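Wrist camera in simulation: policy learns the approach but stops short of the grasp. Is it my flat surfaces?

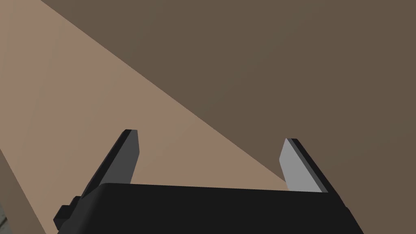

Simulated wrist view, gripper open, nothing between the fingers.

Asked by Kwok-wai Poon, 8th June

I'm trying to repeat a result from a paper our group read, where a grasping policy is trained only on rendered wrist images and then tested in a second simulator with different lighting. The authors report that it carries over with hardly any loss. Mine doesn't. In the training simulator it grasps well. In the second one it lines up over the part, comes down, and then hovers with the fingers open until the episode times out.

The render is very plain, as you can see. Flat colours, no texture, simple shading. One pad comes out much paler than the other from the way the light falls. I change the object colours at random during training but I have left the lights alone, and the gripper is always the same black.

I have trained it with 2 seeds and both do the same thing. Is this a known problem with plain renders, or should I be looking at the controller?

Answer by Constanza Villalba (accepted)

I'd look at the lights before the controller. With a wrist camera the fingers are in every image and they hardly move until you close, so the network can lean on them very heavily. If the right pad is always pale and the left one always dark, that brightness difference is as good a landmark as any. Change the lamp position in the second simulator and the landmark goes.

We had something close to this on the Terow project. The check we used was cheap:

Take a saved set of wrist images from just before the close command. Re-render them with the light moved to the other side and nothing else changed. Run the policy on both sets and compare the close output.

Ours dropped to almost nothing on the re-rendered set. We then trained with 7 light positions, picked at random per episode, and let the pad brightness vary separately for each finger. The hovering went away. Training took longer and the score in the original simulator fell slightly, so expect that.

I wouldn't bother with textures until you have done this. If you change both together you won't know which one helped.

Answer by Baltasar Zúñiga

Check your image normalisation as well. If the mean and spread are worked out from the training renders and the second simulator is darker overall, everything shifts. I lost most of July to that one. Also check both simulators use the same gamma.

Answer by Demetrio Esteban

just add noise to the images, works for me

Comment by Kwok-wai Poon

Ran Constanza's check. The close output falls off badly with the light moved, on both seeds. Normalisation was the same in both so it wasn't that. Retraining now with the lights varied, will post the numbers when I have them.

Comment by Constanza Villalba

Keep the old checkpoints, you'll want them for the comparison.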